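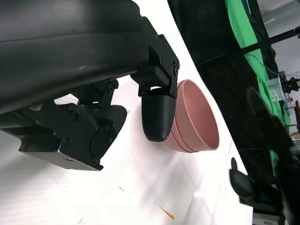 Nesting bowls in dusty pink, from the new Fornen tableware range.

FORNEN BRINGS ITS PINK NESTING BOWLS TO THE SHOPS THIS DECEMBER

I'm Augustina Dramani, I look after tableware at Fornen, and I've been itching to share this one! Our matt pink bowls go on sale in December, and yes, they stack.

We started with 20 shades of pink (my kitchen windowsill looked like a paint shop for weeks) and ended up with a soft, dusty salmon that our designer Nasrin Esfahani had liked from the very first day.

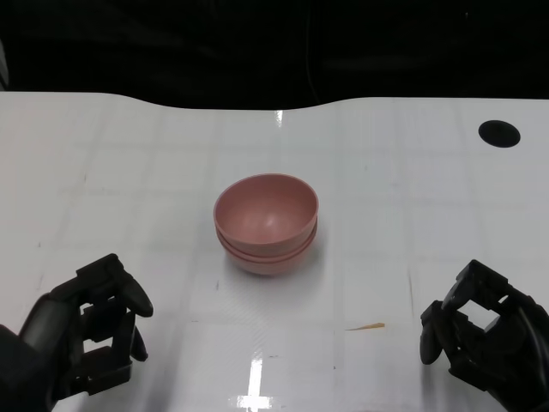 Nasrin is very particular about rims. She wanted each bowl to drop into the next and still leave you an edge to get your fingers round, so she kept redrawing it until I begged her to stop. "I have a tiny cupboard at home and I'm fed up with bowls that jam," she told me, and I think plenty of you will know the feeling.

Each bowl holds 532 ml, so there's room for a proper helping of soup or far too much cereal. The first batch is 600 bowls, and we've had 248 orders from shops already, which has made my month.

Shops wanting samples can ask for me at the Fornen office, any time after 10 in the morning.

ENDS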